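Lisgate Refurbishing — Bench Staff Meeting
Minutes, 5 April 2019

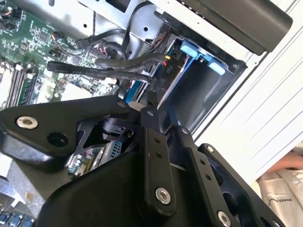 Gripper over an open desktop case, teardown bench.

1. Minutes of the last meeting. Accepted. The item on locker keys is still open.

2. Tisemik cell. Management reported 231 desktops through the cell in the trial, against a plan of 786. The slides called this "on track." Bench staff asked on track for what and did not get an answer.

Staff said the cell handles drive removal well enough when the cables are out of the way. Someone still has to move the cables. That work is on no job sheet and is not in the cycle times Skov sent us. Management will ask Skov whether hand time can be added.

3. Jobs. Management repeated that no positions will be cut. Staff asked for this in writing, with an end date. Management would say only that nothing changes before June. Staff noted that two bench openings have been left unfilled — the posting came down the week the cell went in.

4. Pay grade. People tending the cell are still paid as sorters. Vornano's training ran 40 minutes and covered the stop button and the login. Staff do not accept that as training. Deferred again.

5. Target of 2000 units. Not agreed. Staff want the count of units sent back to the bench before discussing it.

6. Other business. Bench 4 lamp is out. Gloves in size small reordered.

Next meeting to be posted by the time clock.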